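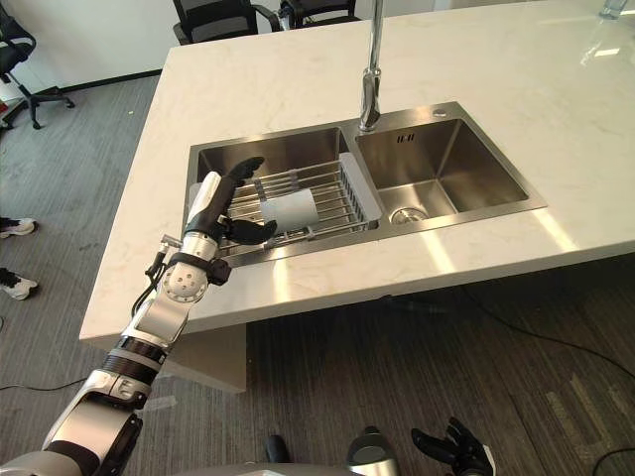

水切りラックを左の槽に常時入れておくのであれば、二槽にした意味が半分失われるのではないか、とのご意見が利用者の方から寄せられました。Clundora共用キッチン運営事務局より、シンクの使い方について順にお答えいたします。

まず、ご意見をお寄せくださった方に御礼申し上げます。同じ趣旨のご質問は3月の利用者アンケートにも見られ、事務局としてまとまった回答を差し上げていなかった点をお詫びいたします。

対象は、Clundora本館の共用キッチンにあるアイランド型の調理台です。天板は白の大理石、シンクはステンレスの二槽式で、水栓は左右の槽の間、奥側に立っています。別館Nukell棟のキッチンは一槽式のため、以下のご案内の多くは当てはまりません。

現在の運用では、左の槽を水切り、右の槽を洗い場としています。ラックはステンレスのワイヤー製で、左の槽の中に据えています。

この配置は開設当初からのものではありません。以前はラックを天板の上に置き、下に受け皿を敷いておりました。受け皿の縁からこぼれた水が大理石に残り、水あかの輪がたびたび生じたため、槽の中へ移した経緯がございます。

大理石は酸に弱い石材です。水あかを落とそうとして酸性の洗浄剤を使いますと、石の表面そのものが傷み、艶が失われます。当キッチンでも過去に同様の事例があり、研磨業者に補修を依頼いたしました。

費用の面だけで配置を決めたわけではございませんが、天板に水を残さないという方針は、今後も変更する予定がありません。

ご意見にあった「二槽の意味」について申し上げます。二槽式は、つけ置きとすすぎを分けたい方には確かに便利な造りです。左をラックで占めてしまうと、つけ置きの場所がなくなるというご指摘はもっともと存じます。

そこで、つけ置きをご希望の方には、ラックを一時的に外していただいて差し支えありません。外したラックは天板に直接置かず、シンク下の棚にあるトレーに載せてください。

外している間は、ほかの方が食器を伏せる場所がなくなります。混み合う時間帯のつけ置きはお控えいただくか、右の槽に洗い桶を入れてご利用ください。洗い桶はシンク下に備え付けております。

アンケートの結果を一部ご紹介いたします。回答は115件、そのうち70件が「ラックは槽の中でよい」、残りが「天板に戻してほしい」「どちらでもよい」「その他」でした。

「天板に戻してほしい」の理由として多かったのは、腰をかがめて食器を取るのがつらい、というものでした。槽の底に近い位置へ手を伸ばす動作は、確かに背の高い方やお身体に不安のある方の負担となります。

この点への対応として、両端の高いラックへの交換を検討しております。候補のひとつはCilanceの製品で、現在、寸法の確認を進めています。槽の縁に渡して掛ける形式のものも比較の対象です。

縁に掛ける形式は取り出しやすい反面、水栓を左右に振る際に背の高い食器とぶつかるおそれがあります。水栓は首の長いグースネック型ですので、実際に置いて確かめた上で判断いたします。

続いて、ラックの載せ方についてです。

食器は右の槽ですすいだあと、軽く水を切ってから左のラックへ移してください。すすぎの途中のものを一度ラックに置き、また右へ戻す方がいらっしゃいますが、先に伏せてある食器に泡が付きます。

皿は立て、椀と鉢は伏せて斜めにします。真下に向けて伏せますと高台に水がたまりますので、ワイヤーに少し傾けて寄りかからせていただくとよく切れます。

包丁はラックに載せないでください。洗ったその場で拭き、包丁差しへお戻しください。この件に限り、例外は設けておりません。

ガラス類は手前側に集めていただけますと助かります。奥に入ったガラスの上へ重い鍋が載せられ、割れたことがありました。

鍋とフライパンは、原則としてラックの対象外です。水気を拭き取り、壁側の吊り棚へお戻しください。どうしても伏せておきたい場合は、ほかに食器がないときに限ります。

紙コップについてもお問い合わせがございました。給水の際にお使いになる紙コップは一回ごとの使い切りを想定したもので、洗って再利用するための品ではありません。お飲みになったあとは、残った水を右の槽に流し、可燃ごみへお出しください。

一方で、「まだ使える紙コップを捨てるのは忍びない」というお声もいただいています。ご自身のマグカップをお持ちいただければ、そちらをラックで乾かしていただけます。お持ちでない方には、備品の湯のみをお貸しいたします。

紙コップの備え付けそのものをやめてはどうか、とのご提案もありました。見学の方や配送の方にお水をお出しする機会があり、全廃は難しいと考えております。設置場所を調理台から受付側の棚へ移す案は、次回の打ち合わせで諮ります。

次に、排水口についてです。

右の槽の底には、溝穴の開いた丸い蓋がございます。細かな野菜くずはこの蓋の上に残りますので、使い終えた方がその都度取り除いてください。蓋を外して中へ流し込むことはお避けください。

油は流さないでください。揚げ油は凝固剤で固めて可燃ごみへ、フライパンに残った少量の油は古紙で拭き取ってからお洗いください。古紙はシンク下、トレーの隣に用意しています。

熱湯をそのまま流すことも、配管保護の観点からお断りしております。麺のゆで汁などは、水を出しながら少しずつお流しください。

左の槽の排水は、ラックの下に隠れて点検が行き届きにくい箇所です。毎朝9時に事務局の者がラックを持ち上げ、底と排水を洗っております。この時間帯に食器が残っている場合は、拭いて棚へ戻させていただきます。

昨晩伏せておいた食器が見当たらないというお問い合わせの大半は、これによるものです。私物の食器は返却棚の上段に置いておりますので、そちらをご確認ください。

洗剤についてのご質問にもお答えします。

食器用にはHamdyの中性洗剤を備え付けております。原液のままではなく、泡立てたスポンジでお使いください。詰め替えは事務局で行いますので、残りが少ないときは受付へひと声おかけください。

シンクのステンレス部分にも、日常は同じ中性洗剤で十分です。研磨目の方向に沿ってやわらかいスポンジを動かし、最後に水で流して乾いた布で拭き上げてください。

金属たわしの使用はご遠慮ください。槽の内側に付いた傷は戻らず、傷に入った汚れが後の掃除を難しくいたします。鍋の焦げには木べらと重曹をお使いください。

塩素系漂白剤は、布巾の消毒を含め、当キッチンでは使用できません。ステンレスのさび、大理石の変色のいずれにもつながるためです。布巾は事務局がまとめて煮沸しております。

クエン酸もお持ち込みにならないでください。自然由来の成分であれば石にもやさしいと考えられがちですが、大理石には適しません。レモンや酢を天板にこぼされた際も、すぐに水拭きをお願いいたします。

水栓の根元は、気づかぬうちに水がたまる場所です。シンクをお使いになったあとは、天板だけでなく、水栓の付け根と奥の縁もあわせて拭いていただけますようお願いいたします。

布は用途で分けております。白が食器用、青がシンクと水栓用、灰色が天板用です。取り違えを防ぐため、掛ける位置にも同じ色の札を付けました。

水あかが付いてしまったときは、ご自身で落とそうとなさらず、受付へお知らせください。早い段階であれば、石材用の中性クリーナーで対処できます。お知らせくださった方に費用をお願いすることはございません。

ここからは、返信欄に寄せられたご質問への回答です。

左右を逆にして、右をラックにしてはどうか、というご質問をいただきました。一時期そのように運用したことがございます。食器棚が左手側にあるため、拭いた食器を持って洗い場の前を横切ることになり、かえって混雑いたしました。

食器洗い機の導入予定についてもお尋ねがありました。アイランドの下に収めるには配管工事が必要で、今年度の計画には含めておりません。ご要望としては記録しております。

ラックの下に布を敷けば傷が防げるのではないか、とのご提案もありました。試みましたが、布が乾かず、においの原因となりましたため、現在は敷いておりません。ラックを動かす際に引きずらず、持ち上げていただくことでお願いしております。

ラックの両端の樹脂部分に黒ずみが出やすい、というご指摘はそのとおりです。継ぎ目に水が残ることが原因と見ております。週ごとに外して洗う手順を、清掃表に加えました。

お子さまと一緒にご利用の方から、踏み台の貸し出しについてご質問がございました。受付にございます。水でぬれた床の上ではお使いにならないようお願いいたします。

講座でご利用の団体の皆さまへ。終了時刻には、片付けと拭き上げまでを含みます。ラックに食器を残したまま退室されますと、次の団体が洗い物を始められません。人数の多い講座では、洗う方と拭く方を分けていただくと時間内に収まりやすいようです。

講座で大皿を多くお使いになる場合は、事前にお申し出ください。折りたたみ式の水切り台を別室に用意いたします。調理台の上に布巾を広げて食器を並べる方法は、石に湿気が残りますのでお控えください。

なお、ラックの交換につきましては、候補品を順に試し置きし、ご利用の皆さまから使い心地を伺う予定です。試し置きの期間中は形や高さが普段と異なりますので、割れ物を伏せる際はご注意ください。

ご意見用紙は受付とキッチン入口の両方にございます。本投稿への返信でも承りますが、個別の忘れ物や破損に関するご連絡は、行き違いを避けるため受付へ直接お願いいたします。

以上の内容は、2023/11/23時点の運用に基づくものです。変更がある場合は、このスレッドへの追記とキッチン入口の掲示でお知らせいたします。Clundora共用キッチン運営事務局

（追記）つけ置き用の洗い桶の大きさについてお尋ねがありました。右の槽に入れても水を流す余地が残る大きさのものです。ご使用後は内側を拭き、伏せた状態でシンク下へお戻しください。

（追記）Nukell棟のキッチンをお使いの方からも、ラックの位置についてご質問をいただきました。同棟の天板は石材ではありませんので、従来どおり天板上のラックをご利用ください。受け皿の水は、退室の際にお捨てください。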